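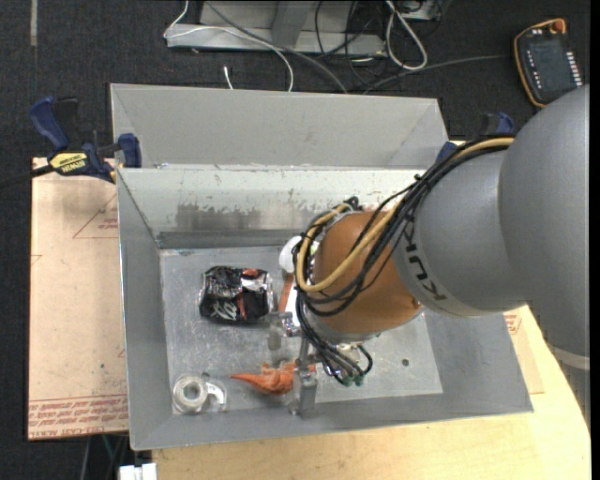

Theerawat Tanasarn
Cell technician, Skudum

Bin cell: what changed in October

The KUKA picking cell was down for 14 working hours in October, nearly all of it planned. The notes below cover what was done and what anyone running the cell now needs to check. They replace the sheet taped to the inside of the cabinet door, which can go in the recycling.

Cable dressing

The black bundle along the arm was pulling tight at the wrist whenever the gripper turned to reach the near left corner of the bin. Geert Baert traced two dropped gripper signals to this. We undid the ties from the elbow forward, gave the bundle more slack and let it loop round the left side of the wrist. The thicker yellow cable follows the same route and must stay with the bundle. It was on its own before and had begun to rub.

The loop now hangs lower than it did. On deep picks it comes close to the bin wall, so axis 6 is limited in software to 93 degrees either way from the home position. If a program stops with a range error after being copied from the old folder, that limit is the likely cause. Rewrite the approach. Do not raise the limit.

Air lines

Both hoses to the gripper were shortened and refitted. Push each one fully home in its fitting and pull back on it before you start the cell. A hose that is only half in will hold at rest and let go under load. Closing pressure has not changed.

Bins and clamps

The front and rear bins are held where they meet by a clamp on each side. These are ordinary hand clamps with a trigger and they creep. Laurier Charbonneau marked the bin position after the last calibration and found the front bin 7 mm out at the end of the month, enough to put a finger into the wall on a corner pick. The clamps stay for now. A bolted bracket has been drawn up and is with Friesen for a price.

Until it arrives, squeeze both clamps up at the start of each shift and check the front bin against the mark. If it has moved, put it back and run the four-point touch check. Recalibrating to a bin in the wrong place only moves the fault somewhere else.

Gripper fingers

The fingers were taken off, cleaned and refitted with new screws. Torque is on the drawing. The lower finger takes most of the wear, as it goes in against the floor of the bin, and the scratches in the metal show where. We have raised the lowest pick height slightly. Flat items may now be missed on the first try, and the program will make a second attempt before it gives up.

The test set is still mixed: a drinks can, a roll of tape in its dispenser, the orange toy and so on. A crushed can is fine. Please do not swap items without writing it in the log, as the pick counts are compared from one week to the next. The last full run after the work was 239 picks with no dropped signals.

Pendant

Jade Girard has asked that the pendant be hung up at the end of a session. The hook is on its way. In the meantime, leave it where its cable does not cross the walkway, and check that the cable is clear of the table before you move the arm.

Still open

The bracket, as above. A spare set of hoses cut to the new length. A proper sleeve for the bundle at the wrist - the ties do the job but have to be cut each time a cable is changed. Faults go in the cell log, with the program name and the axis positions if you have them.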